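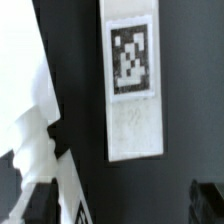 Trikex Wrist-View Handling Set
Data card, release 2

Contents
3,068 episodes of block handling recorded at the Flekau cell, wrist camera and joint states. Episodes run 28 seconds on average. Files are grouped by month, starting with December.

Marker rules
Every tagged block carries one square fiducial marker on a paper sticker. Markers are printed black on white, with the white border left in place. Do not trim into the border. Ragged sticker edges are accepted as long as the black outer square is complete.
A tilted sticker is accepted. The tilt must be entered in the block register before the first episode, and the sticker must not be straightened afterward – a moved sticker counts as a new block ID.
Scuffs and smudges on the plain part of a block are left alone. A mark that touches the grid means a new sticker.

Exposure
Set exposure on the marker, with the gripper body ignored. Saturated white on the gripper is not grounds for rejection. Saturated white cells inside the marker are.
Backgrounds are dark and matte. Glossy mats were dropped after release 1.

Rejection
About 185 episodes were removed for unreadable markers in more than half the frames. They are listed in rejected.csv with a reason code. Mild blur and compression artifacts were kept.

Known issues
Block IDs from the Hoarau cell use the old numbering. The Preledent loader maps them on import; other loaders need id_map.csv.
Joint states lag the images slightly in the earliest December files. No correction has been applied.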